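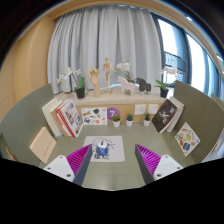 Chapter 3
The Screened Desk

Terms introduced in this chapter: work surface, return panel, primary zone, secondary zone, pointing area, lean storage, footing, clear depth, reset

3.1 Scope

Chapter 2 dealt with the floor: aisle widths, the grouping of desks and the routing of power. The present chapter moves up to the work surface and stays there. It covers the single desk enclosed on two or more sides by low panels, the objects normally kept on it, and the rules by which those objects are given positions. Shared tables are left for Chapter 4, and height-adjustable frames are treated in Chapter 6 together with seating.

The screened desk is the most common unit in the buildings surveyed for this book. In the Valdovinos survey, which recorded 2,384 desks across offices, libraries and training centers, the enclosed type outnumbered the open type in every building except one. The exception was a drafting school in which all panels had been taken down during a repainting and stored in a basement. The survey form is reproduced in Appendix B. Readers who intend to use it should note that Galindo later revised the category "loose paper," and that counts made before September are not comparable with counts made after it.

A desk of this type is often planned as if it were a rectangle. In use it is a shallow box with no lid. The panels limit reach and sight, and they also hold things up. This last function is seldom mentioned in product sheets, although it decides where most people put their books.

3.2 Parts and terms

The work surface is the horizontal plane on which objects rest. Its clear depth is measured from the front edge to the face of the rear panel, excluding any shelf, clip rail or cable tray that projects into the space. A nominal depth given by a manufacturer is usually the depth of the board alone. The Selier range, used for the worked problems in this chapter, lists both values, and students should take the smaller.

Panels are named by position relative to a seated person. The rear panel faces the user. A return panel runs forward from it at one side. Where two panels meet at a corner and no third is fitted, the desk is called a corner-screened desk, and the open side is treated as part of the aisle for purposes of storage. Nothing should be stacked on the open side to a height greater than the depth of its own base.

Panel color has little effect on storage but some effect on finding things. When the panels and the work surface are close in hue, as in the sage and gray-green combinations that many suppliers now offer, pale or strongly colored objects stand out and dark green or gray objects do not. Petersen recommends that small tools kept on such desks be chosen in white, red or blue. The present authors have found no harm in the advice, though it assumes that someone is still in a position to choose the tools.

The primary zone is the part of the surface that can be touched with the elbows kept near the body. The secondary zone is what remains within the reach of an extended arm. Anything beyond the secondary zone is dead surface. On a desk with a clear depth of 900 millimeters, the rear strip is dead surface for most seated users and should be given only to objects that are handled less than once a day.

3.3 The pointing area

The pointing area is the part of the primary zone reserved for a mouse and the mat beneath it. It is the only part of a screened desk that must be kept clear at all times during computer work, and it is the part most often invaded.

Two dimensions are needed. The first is the size of the mat. The second is the margin around it, meaning the strip in which the hand and wrist may overrun the mat without striking another object. Beginners plan for the first and omit the second. A mat pushed up against a row of books has no margin on that side, and its usable width is reduced even though its measured width is unchanged.

Mats with printed drawings or lettering raise a minor point of orientation. The print gives the mat a top and a bottom, and users tend to align it with the front edge of the desk so that the lettering reads correctly. This is useful to the planner. A plain mat drifts and rotates through the day, while a printed one tends to be set straight. The placement of the print within the mat is of no consequence. In the figure at the opening of the chapter, the drawing and characters share the mat with a large area of blank white to the right, and the mouse rests on the drawing.

The mat should not be used as a tray. Pens, keys and cups placed on the blank part of a mat are the commonest fault recorded under heading D of the survey form.

3.4 Lean storage

Books kept on a desk without a shelf may be laid flat, stood between bookends, or leaned against a panel. The third method is called lean storage. It requires no added equipment and leaves the covers or spines in view, and for these reasons it is the method that appears first when a desk is newly occupied.

A leaning book is supported at two places: along its upper part, where it touches the panel or the next book, and at its lower corner or edge, where it rests on the work surface. The lower contact is called the footing. The stability of the group depends on the footing far more than on the panel. A fabric-covered panel grips the upper edge and tolerates a wide footing. A smooth panel does not, and the books creep outward until the outermost slides flat.

Several rules follow.

The heaviest volume goes against the panel. Lighter books are leaned on it in order of weight, so that the one nearest the user can be removed without disturbing the rest.

Books in one group lean in one direction. A group that leans both ways forms a tent, and the first removal brings it down.

The footing is kept narrow. Orozco gives the working limit as one third of the height of the shortest book, and this value is used in the problems. It was obtained with paperbacks and thin hardbound volumes and should be lowered for coated covers.

Thin items such as booklets and flat cartons are not mixed into a group of books. They may lean separately against the same panel, nearer the front edge, provided that their front face can be read from the chair. An item whose face cannot be read is moved to a drawer.

A group should hold no more than can be gripped in one hand. This limit is practical, and students will find exceptions to it in almost any office they visit. The survey did not treat a larger group as a fault unless it had fallen or was touching the mat.

The side chosen for lean storage is the side away from the mouse hand. For a right-handed user this is the left return panel. The arrangement leaves the whole of the right side free for the forearm and gives the pointing area its margin. For a left-handed user the layout is mirrored. Desks used by more than one person in a day should have no lean storage at all – see Section 4.5.

3.5 Vacant surface

Planners new to the subject tend to assign every part of the desk to something. The practice should be resisted. A desk needs a vacant area large enough to open a book or set down a folder, located in the primary zone and in front of the user. Its size is fixed by the largest document in regular use, laid open, plus a hand's breadth on each side.

The vacant area is not the pointing area and may not be counted as such. Where the surface is too small for both, the mat is reduced first. Massawe argues for the opposite order on the ground that paper documents are now handled less often than the mouse. His figures come from a single accounting office using Tusar desks, and they have not been repeated elsewhere. Both orders are accepted in the problems if stated at the outset.

Streaks and faint wear marks on a work surface are sometimes used to locate the area a person prefers. The method is weak. Cleaning leaves marks of the same kind, and a desk may have had several users or have been turned end for end when the room was rearranged.

3.6 The reset

A reset is the return of every object on the desk to its assigned position. It is carried out at the end of the working period and proceeds from the rear of the desk to the front:

1. Clear the dead surface of anything placed there during the day.
2. Stand the leaning group upright, square its lower edges and lean it again.
3. Place booklets and flat boxes in front of the group, faces outward.
4. Set the mat straight and put the mouse on it.
5. Clear the vacant area last.

Xolalpa timed the procedure in a training center and obtained roughly 2 minutes for a desk with a single leaning group. Desks with loose paper took longer, and the times varied too widely to be averaged. The sheet she used, printed by Distemico, is included with the problems.

3.7 Recording a desk

Before any change is made, the existing layout is drawn in plan. The outline of the work surface and the panels are drawn first, then the mat, then each storage group as a single shape with an arrow showing the direction of lean. Individual books are not drawn. Their number is written beside the arrow, and colors are noted only when they will be needed to identify a volume later.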